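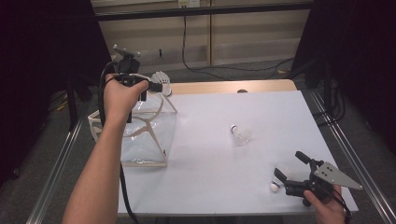
I run a small badminton club in Windasthorpe and I'm looking for players, any level, for our fall season at the Eide gym. I mean any level! If the last time you touched a racket was at a family cookout, you're who I'm after. We play with feather-style shuttles, the classic white kind like the one up by the clear plastic box, and I'll have plenty on hand, so all you need is indoor shoes and a water bottle (I can lend rackets too, though two of them have pretty sad grips).

First session is Wed 2 September, doors at 7 p.m., and then every week until we break for the holidays. We have the gym until 9:30. I usually put people into doubles right away, mixing up the new folks and the regulars, and we swap partners every 11 points. It gets loud and I love it.

I'm also hoping to find one person to help me coach beginners for the first hour. It's paid, not a fortune, but you'd play the rest of the night free and I'd cover your court fees through May. Coaching papers are nice to have. Patience matters more to me, plus being able to feed a steady serve for ten minutes without getting bored.

To sign up, fill in the card at the Werkholm front desk or leave a message at extension 722. Tell me if you're a lefty, I'm trying to pair you all up!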